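十二月的手持夹爪保养记录

月初把工位上那把手持夹爪拆开做了一次保养，顺便把过程记下来，免得明年又从头翻聊天记录。

这把夹爪我们内部叫 Tutero，两根手指对夹，指面上贴软垫，相机装在手柄上方。平时拿它录抓取动作，录完的数据再给台架上的机械臂用。两边的指头尺寸一样，垫子也通用，所以手持这把出了问题，机械臂那边迟早也会碰到。

起因是最近录透明件总是夹偏。透明的盒子本来就难，相机里只看得到几条边，手感就更重要。前两周我一直以为是自己手不稳，后来拿 84 毫米的量块试了几次，夹住以后量块会朝一边转，每次方向都一样，那就跟手没有关系了。

先查的是垫子。垫子是自己裁的，用双面胶加小孔定位，孔对着指头上的销。用久了边角先起毛，再往后会掉一小条下来。边上起毛我一般不管，只要接触面还是平的就能继续用。掉下来的那一条要么剪掉要么换垫，挂着不处理，夹薄板的时候容易卷进去，板子就斜了。

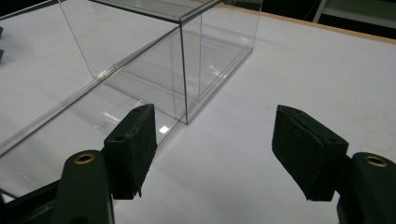

再查手指根部的间隙。做法是把夹爪合拢，捏住一侧指尖前后推，正常情况下几乎推不动。我这把右指能推出一点，拆下来看，转轴的衬套磨成了椭圆。衬套是 Nilsuwan 的，抽屉里正好还有一包，直接换新。旧的不好退，我用细一号的冲子垫着木块慢慢敲出来，别用钳子夹，容易把孔口夹毛。

换完衬套，两根手指的开合又不同步了，左边先到位，右边慢半拍。这个是连杆上的偏心螺钉没调好。松半圈，两指轻轻合到中间，看中线对没对上，再锁紧。我来回调了 5 次才满意。螺钉上点一点中强度的螺纹胶，点多了下次拆的时候很痛苦，我去年就吃过这个亏，最后是拿热风枪吹开的。

垫子这次只换了机械臂那一副，手持的先留着。新垫子比旧的厚一点点，两边混用会让张开宽度的读数差出一截，所以换垫以后一定要重新标零位。步骤也简单：合到底，按住扳机不放，在标定页面点归零；再张到最大，点一次满量程。我的编码器合拢时读 512，张到底是 735，跟上次记的对得上。如果合拢时读数在跳，先去看插头，我们用的 Jallness 排线接头很容易松，拔下来重新插一遍多半就好了。

Clémence Ferrand 看了我的记录，提醒说标定前应该先空开合几十下，让新衬套走顺，不然过一天零位会漂。我照做了，隔天再量，合拢还是 512，没有变化。不知道是她说的这步起了作用，还是本来就不会漂，反正花不了几分钟，以后都加上。

收尾是擦相机镜头和台面。镜头用无尘布干擦，不要喷酒精，酒精会顺着镜筒缝流进去。台面倒是可以用酒精，擦完晾一会儿再放东西。亚克力件千万别用酒精擦，会起细裂纹，用清水加一点洗洁精就行。

试录还是从透明盒开始，动作放慢，先让两指都靠近再合，不要一边先顶上去。然后换了 Sokico 的小纸盒和一块海绵，量块也重新夹了一遍，这回不转了。

还没处理的两件事：一个是扳机回弹偏软，弹簧已经下单，没到；另一个是手柄底下那颗固定螺钉滑牙，暂时用长一号的顶着。弹簧到了再一起拆。

补充一下备件，方便自己下次查：衬套还剩三个，垫子料还够裁两副，螺纹胶快见底了，要买。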